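The Slow Hands Club of Farnport

The robotics club at Farnport Community College meets in a basement room that smells of toast, for reasons that go back further than any current member. There is a kettle, a couch with one good end, and a whiteboard on which somebody once wrote GRIP LESS and underlined it until the marker died.

Last year the club built a machine for a regional contest in which robots fling balls at each other. It came second last, beating a team whose van had broken down. Over the winter the members voted to give up flinging and take on something harder, namely picking things up and putting them down again, on purpose, with two arms.

The project is called Soser. It was supposed to stand for something, and a sheet of possible somethings is still taped inside the cupboard door. The budget was $2,000, of which $510 went on cable, a figure the members bring up the way other people bring up their first mortgage.
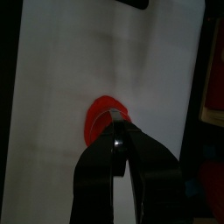
Close quarters: the gripper meets something red against a pale surface.

What the club has learned since is that toddlers are geniuses. Any two-year-old can take hold of a soft thing without launching it across the room, and will do it while looking the other way. Soser needs good light and a certain amount of encouragement from the couch. By April the members had logged 707 attempts in a scribbler with a horse on the cover, using a marking scheme that runs from "yes" through "sort of" to "ask Bajwa."

Bajwa is the hardware shop at the bottom of the hill, and it has been very patient. It sells screws singly. It has also been known to take back a bracket that had plainly been chewed by a motor.
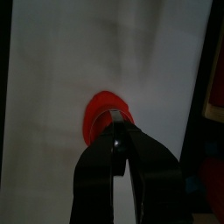 The trouble with fingers is that everyone has an opinion about them. One faction favours wide ones, on the grounds that you can't miss. The other wants them slim, and points out that you can miss with anything if you try. The argument has taken up most of three meetings and a good part of the bus ride home from Nitasmont, where the club went to look at a rival college's robot and came back quiet.

Props come from the members' kitchens and younger siblings, and are chosen by a method best described as rummaging.
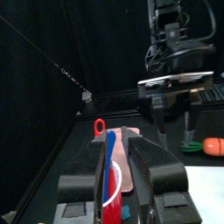 There is a showcase in Nitasmont at the end of term, with a prize for the most useful machine and another for the best presented. The club has hopes for neither. It has asked the organizers whether there might be a third category, for patience, and is waiting to hear back. Meanwhile the couch is being moved closer to the table, good end first.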